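Chapter 2
Clubs, Towns and Memory

When we study the history of sport, we often begin with the great matches. This chapter begins with the people who kept a club alive between the matches. Our main case is the rugby club of Zundale, a small town where most players worked in the mill on the river Um.

The club had no ground of its own in its first years. Players changed their clothes in the back room of an inn and walked to a rented field. A good crowd was up to 500 people, and for the match against Sultine the gate book gives 1077.

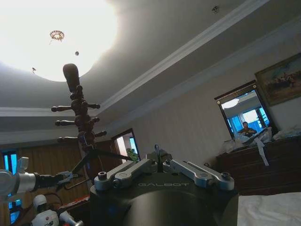

Club rooms are an important source for the historian of sport. Members met there, chose the team, and argued about money, and the minutes of these meetings tell us much about who had power in the club. Furniture belongs to this history also. A dark wooden coat rack with turned segments is a plain household thing, but in the inventory of a club such an item can show when the members first had a room to furnish. The Zundale inventory lists two racks, one for players and one for guests.

Ha-rang Won, who studied the minute books, found that the forwards were usually mill workers and the backs were often clerks. She warns us that the books are not complete. The pages for one October are missing, and it was the month when the captain, Grillivo, left the club after a quarrel over travel pay.

Before you read further, think about a club in your own town. Who wrote its records, and who was left out of them?

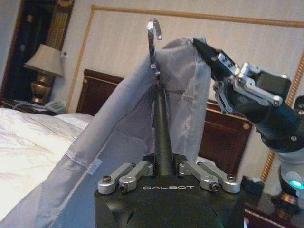
2.1 The First Players

The earliest team list from Zundale has no first names. To learn who these men were, we must compare it with the wage books of the mill.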